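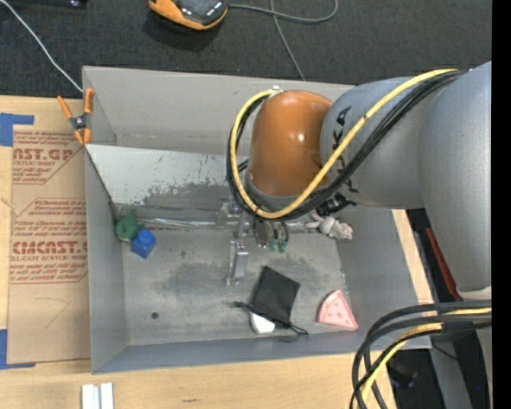
Simden toy swap gets a second year, and a bigger promise

The town of Simden will run its toy swap again this winter, and this time it says the program will keep 606 toys out of the landfill by spring. The city announced the number on Saturday in a two-page notice that explains neither where it came from nor how anyone would check it.

The idea is simple enough. Families drop off toys their kids have outgrown at the Flanus Street library branch, where the toys are sorted and set out on tables. Anyone can then come by and take what they like. There is no charge and no sign-up, and you don't have to bring something to take something.

Last year's swap was popular, at least to judge by the line out the door on opening morning. Whether it cut down on trash is another matter. The city's own wrap-up, posted in January, listed 200 items donated and said nothing about how many were taken home. It also didn't say what became of the leftovers. A reader who asked the library was told they were "passed along to partners." The partners were not named.

The new target is three times last year's donations and then some. It depends on a deal with Agbeko, a secondhand chain with a store on the edge of town, which will send over toys it can't sell. That may well fill the tables. It also raises a question the notice skips: if a shop with paying customers couldn't find a home for a toy, why would a library do better? And if Agbeko's castoffs count toward the total the minute they come through the library door, the city could reach its goal without one child in Simden picking up one toy.

The notice uses the word "diverted" 18 times. Nowhere does it define it. In most waste programs a thing is diverted when it goes somewhere other than the dump, which covers a lot of ground, including a storage closet.

There is also the matter of what people bring. Parents who went last year described a good first hour and a thin rest of the day. The board games and wooden train tracks went fast. By noon the tables held mostly plush animals, fast-food giveaways and puzzles of uncertain completeness. One mother of two said she came home with a nice set of blocks and a talking phone she has since hidden. She plans to go back. She doesn't expect it to shrink the pile in her living room, which she said took in two toys that day and gave up one.

Safety rules have been tightened, on paper. Car seats, cribs and anything with a missing battery cover will be turned away at the door, and donors are asked to wipe toys down before they bring them. The notice says items will be checked against recall lists "as time allows." That is a soft promise for a program aimed at families with toddlers. Parents would do well to look up the model number themselves before handing anything to a child who still chews things.

The cost, for once, is modest. The city has set aside money for signs, tables and extra staff hours, and Jinar, the local trash hauler, is covering the printing. Jinar will have its logo on the bags handed out at the door. Each family gets one bag, up to a limit of 100 a day, so late arrivals should bring their own.

None of this makes the swap a bad idea. Toys are expensive, kids lose interest in them quickly, and a free table of decent ones is a fine use of a library meeting room in the cold months. Plenty of people would support it on those terms alone. The trouble starts when a pleasant morning for families gets written up as waste policy, with a target attached and no way to test it.

A better count would not be hard. Staff could tally what leaves as well as what arrives, keep the Agbeko donations on a separate line, and say where the unclaimed boxes end up. Asked if any of that was planned, the city's public works office said tracking was "still being worked out" and pointed back to the notice.

Drop-off opens at 9 a.m. at the side entrance of the Flanus Street branch. Stuffed animals will be limited to three per household.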